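Oria 2138 Desktop Chassis, Refurbished, with Board and Power Supply
Item 2138-R
Sold by Wodaver Parts & Systems, Jandthorpe

Overview
The 2138-R is a used desktop computer supplied as a partly populated unit for repair benches, classroom teardown and parts recovery. It ships with motherboard, processor, graphics card and power supply installed. Memory and storage are not part of the listing and should be ordered separately.

Chassis
Black outer shell over a bare metal interior frame. For service, lay the case on its side and remove the cover. The main components can then be reached from above. Expansion slot openings are held by blue plastic latches along the inner wall, and the drive bay uses a blue latch on the carrier. 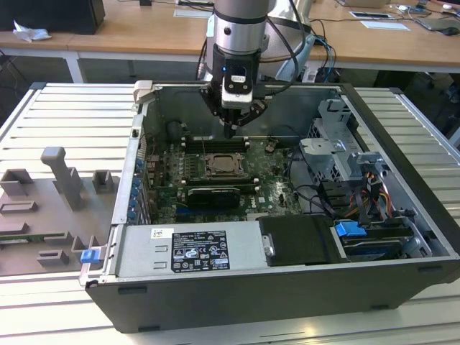 Allow a clear bench area at least twice the footprint of the case. Power leads should be moved aside before work on the drive area begins. Do not lift the chassis by the drive cage bracket.

Power supply
Internal unit in a metal housing with a regulatory label on the top surface. Check the label against your local line voltage before connecting. Each supply is load tested for 7 hours at Wodaver before shipment.

Motherboard and processor
Green board with black DIMM slots. The processor is seated in a metal retention bracket with a side lever. The lever must be fully released before the bracket is opened. Thermal compound is not included.
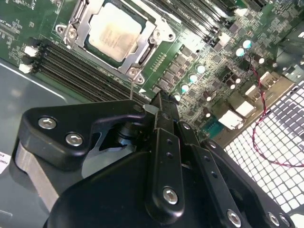
Memory modules are keyed and fit one way only. Open the retention latches, seat the module with even pressure at both ends, and confirm that the latches have closed. Use matched modules. Mixed sets are accepted by some firmware versions but are not supported under the Wodaver warranty.

Ordering
Unit price: $274
Unit price with Cabrera memory kit installed: $368
Shipping weight: about 26 lb
Warranty: 90 days, parts only
Returns: original carton required

Processor model varies by lot. Request the lot sheet before ordering if a specific part is needed. Bench and classroom orders are handled by Sylvie Lemieux. Technical questions go to Joon-young Yeo at the Jandthorpe counter. The next lot is expected in August.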